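Wubshet House Tenants' Meeting, April
Minutes taken by Saron Admasu

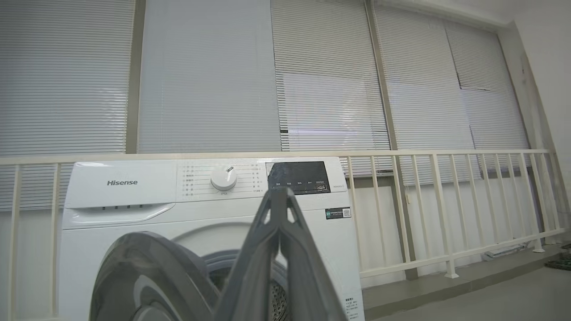

Front-loader, controls and detergent drawer.

Present: Adanech Yimer (chair), Lensa Workneh, Obsa Tamiru, Khairul Liem, Saron Admasu. Started 7:10 p.m., the chair having mislaid the key.

1. Last minutes. Approved. Obsa asked that "shouted" be changed to "remarked." Refused, 3 to 1.

2. Bike room. Rorkar wants 900 for a new lock. Khairul noted this is more than his bike cost. Lensa to get a second quote from Kitar.

3. Quiet hours. Start at 10 p.m., as they have since the last time we settled this. The trumpet was discussed at length. Its owner abstained.

4. Roof garden. The tomatoes are dead. Obsa proposed more tomatoes. Carried.

5. Other business. Khairul raised parking. Chair closed the meeting at 8:40 p.m.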